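Drarnorley Map Forum > Buying, Selling and Care

Print this thread | E-mail this thread

Topic: Original color or later color on a county map?

inkandvellum
I bought a county map at the Jellden sale, copper engraved, with outline color along the boundaries and full color on the cartouche. The listing said "original hand color." The outline looks right to me, a dull green that has browned through to the back of the sheet. The cartouche is a bright pink and I have my doubts. Does it matter much for value? I paid 256 for it with the premium.

plate_mark
Turn it over in daylight. Old verdigris green nearly always shows on the back. The pink won't tell you much either way. Plenty of maps left the shop with outline color only, and a dealer filled in the cartouche 60 years ago to help it sell.

Ayuba Bonsu
I would disagree that it's "plenty." Publishers sold the same sheet plain, outlined, or fully colored, and buyers paid accordingly. A colored cartouche with outline boundaries was a normal thing to order. Bright pink by itself is not evidence of anything. A map kept in a bound atlas hardly saw any light.

plate_mark
Bound atlas, fine. Does the sheet have a centerfold and a stub on the back? If not, it was probably sold loose and would have faded.

inkandvellum
Centerfold yes. There's a stub, but it has been trimmed down to almost nothing. Two small wormholes near the lower margin, filled in.

Ayuba Bonsu
Then it came out of an atlas. Check whether the color bled from one half to the other along the fold. If it offset onto the facing half, it has been there a long time.

tillerman
Trira had a copy of this map in their February list, uncolored, and it was priced higher than yours. I'd rather have a plain one anyway. Later color hides the engraving.

Wulan Pelupessy
Collectors say that and then buy the colored ones. I sold maps for years and a plain copy could sit in the drawer for two seasons. What matters is that the seller describes it correctly. If Jellden wrote "original" without qualification and the cartouche is later, you can ask for a partial refund. Most houses give you a set period, so read the terms.
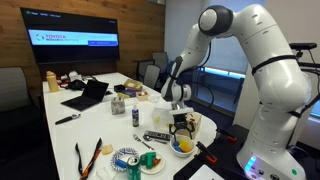

Reading time: 2 minutes

inkandvellum
I looked along the fold this morning. There is a faint green line on the left half that matches the boundary on the right. No pink offset at all, and the cartouche sits well out in the corner where it would have pressed against the other half.

plate_mark
That's what I would expect from later color on the cartouche.

Ayuba Bonsu
It's what I would expect from a pigment that doesn't offset. Green is the one that eats into paper. Reds and pinks mostly stay put. I still say you can't call it from this.

Wulan Pelupessy
Look at the pink under a glass where it crosses a crack or a scuff in the paper. If the color has run into the damage, it went on after the damage.

inkandvellum
There's a scuff beside the title and the pink does go down into it. I've written to the auction house. I'll keep the map whatever they say.

Comments

Marlow: Useful thread. The scuff test works on sea monsters too.

hj_county: Don't let anyone wash it before this is settled. Pink can lift.

oldfolio: Still think Bonsu is right about the offset.

Recent topics
- Tijani reprint or early state? Help with a plate number
- Storing folded maps flat
- Removing old tape from a margin
- Which edition has the second title page?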